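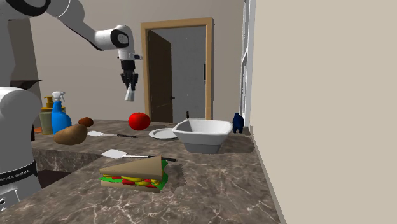 How many demos before my simulated kitchen policy stops being dumb?

Posted by Lies Timmermans, 9 Jun 2026

Hi all! I've been lurking here since February and finally have something to ask. I'm collecting teleoperated demos in a simulated kitchen – one arm, a parallel gripper, a marble counter with a bunch of stuff on it – and I'm training a plain imitation model on them. The plan was one instruction per episode, things like "pick up the tomato" or "move the potato next to the plate."

So far I have 281 episodes. I drive the arm with a cheap 3D mouse and I'm not very good at it (my left hand keeps wanting to help). The tomato works okay when I test the policy. The spatulas are a mess. It goes down over the handle, closes a bit too high, lifts nothing, and then wanders off toward the back of the counter like it got the job done. I've watched it do this so many times that I've started seeing it when I close my eyes.

Should I just grind my way to 600 and hope? Or is something off about how I'm collecting? I save every episode, including the ones where I fumble and have to go back for a second try, and I'm wondering if that's hurting me. Also, I've only been using one camera view. Any advice welcome, I have a free weekend coming and a lot of coffee.

Jasper Bosman

Don't grind yet! I did exactly that on the Histine project, went from a few hundred to double that, and my success rate barely moved, because all my new demos looked like my old ones. Thin flat things need their own attention. What I'd do is record 100 episodes of nothing but spatulas, and shuffle where they lie and which way the handle points every single time. If your reset script only nudges objects a little, open it up and let it rotate them all the way around.

Then slow down on the approach. I know it's boring. But if you rush the last bit of the descent you end up with hardly any frames where the fingers are close to the handle, and those are the frames your policy is begging for. I come down, pause a beat over the handle, line up the fingers across it, go down the rest of the way and only then close.

And check your camera! My old view was from the front and I couldn't judge finger height at all, so my own grasps were sloppy and the model learned sloppy. A higher view looking down across the counter fixed a lot of it for me. Something along these lines:

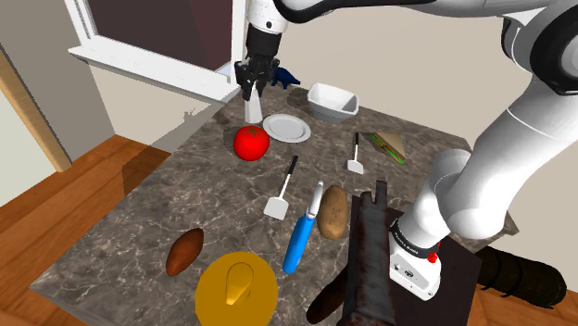

Angled view from above, gripper over the white cone-shaped cup

You can tell what's under the fingers and still see most of the counter. I'd keep your current view too and feed both in. Just make sure they're saved at the same rate. Mine weren't, and I lost a week to it.

About the fumbles: keep the ones where you recover and finish. Toss the ones where you gave up. A miss followed by a good second try is pretty useful, your policy has clearly never seen what to do after closing on air.

Ans Leemans

just get more data imo. 281 is nothing

Ettore Longo

I agree with most of what Jasper wrote, but I'd be pickier with the fumbles. If a third of your episodes have a miss in them, the model picks up the miss as part of the job. I tag mine clean or messy while I'm recording (one key press) and train on clean only at first. After that I mix the messy ones back in and see if it helps. Sometimes it does, sometimes it doesn't, and I couldn't tell you why.

One more thing to look at is your idle frames. When I started I'd sit there at the beginning of each episode figuring out where to go, and I had around 30 frames of the arm doing nothing. The policy learned to do nothing too – it would just hang there. Trim those off the front before you train, but leave Jasper's little pause over the handle alone if it's a short one.

Oh, and with two spatulas on the counter, does your instruction say which one? Mine just said "the spatula" for months.

Lies Timmermans

Uh oh. Mine says "the spatula" too. Going to fix that tonight, then do the spatula-only batch with a second camera. Thanks Jasper and Ettore, I'll post the numbers when I have them!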